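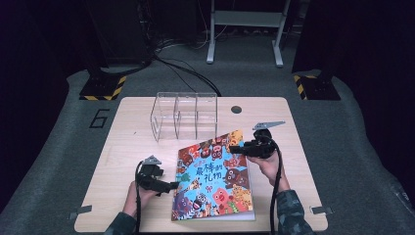 My daughter started to refuse her Chinese books in May. She is six. Until then she liked them, or she let me read them, and I did not see the difference. One evening she pushed the book back to me and said, in English, "Can you do it in normal?"

I did not answer well. I said that Chinese is normal, and then I read the whole story in Chinese while she looked at the ceiling. After she slept I sat in the kitchen and felt quite sorry for myself.

We live in Filton, and at home it should be simple. I speak Mandarin to her, my husband speaks English, and everyone says children are like sponges. I have come to dislike the sponge. A sponge does not have friends at school. My daughter has friends, and they all speak English, and the jokes are in English, and so are the things she wants to tell me when she comes out of the gate. She begins in Chinese to please me and after one sentence she changes. I can hear the moment when the words run out.

With reading it is harder still. An English book for her age has words she can nearly sound out alone. A Chinese book for her age needs me for almost every line. Of course she prefers the one where she can be clever.

I have some old rules which I gave up over the summer, and I want to write them down, perhaps for another parent in the same place.

The first rule was that bedtime is only Chinese. I thought it was the best time of the day, so I should keep it for the weaker language. But at bedtime she is tired, and a tired child does not want to work. Now we read in Chinese after breakfast at the weekend, when she is still in pyjamas and there is toast. At bedtime she chooses. Mostly she chooses English, and sometimes a Chinese one comes out of the pile and I try to keep my face very calm.

The second rule was no translating. I had read that it makes the child lazy. Perhaps it does. But we have started to take an English book she already loves and tell it in Chinese, looking at the same pages. She knows what will happen, so she is not lost, and she enjoys correcting me when I leave something out. Last week I forgot the fox's name and she shouted it at me, and then she explained in Chinese why he was angry. It was a long explanation for her. The grammar went in all directions and I did not touch it.

The third rule was about characters. I made cards, 400 of them, in my best handwriting, with a little picture on the back of each. I am a bit ashamed when I think how many evenings I spent on them. She knows 34 of them now without help. I know the number exactly as she keeps those ones in her own tin and does not let me add any until she agrees. The rest are in the cupboard. My mother says on the phone that at this age I could already read much more, and it is true, but I also had the whole street to help me. Every shop sign was a card.

I should say something about where to find books, as people always ask me. Our library has one shelf, and I have borrowed everything on it, including a book on dental care. The rest come from my sister, who posts me a parcel when she can, and from other families. Yiran Luo, whose son was in the same swimming class, lent us a whole bag and said there is no hurry to give it back. That bag had the book which my daughter likes best at present, about a duck who wants to be a postman. We have read it so often that I can do it with my eyes closed - I tried, and she checked every page.

My husband has joined too. His Chinese is small, but he reads aloud to her from the pinyin, very slowly, with all the tones wrong. She finds this wonderful. She stops him and says the word properly, and makes him repeat it 3 times, with the same voice I am afraid I use with her. I have learned from this that I correct too much.

There are still bad weeks. When we had English-speaking guests staying, she did not want me to speak Chinese to her in front of them, and asked me quietly on the stairs. I said all right. I do not know if it was the right answer. I remember being embarrassed by my grandmother's dialect, and I can understand perhaps half of that dialect today, and she is not here to ask.

On Saturday we went through the shelf together and took out the baby books. I wanted to give them away. She kept two of the Chinese ones back, both far too easy for her, and put them under her pillow. They are still there this morning, a bit bent.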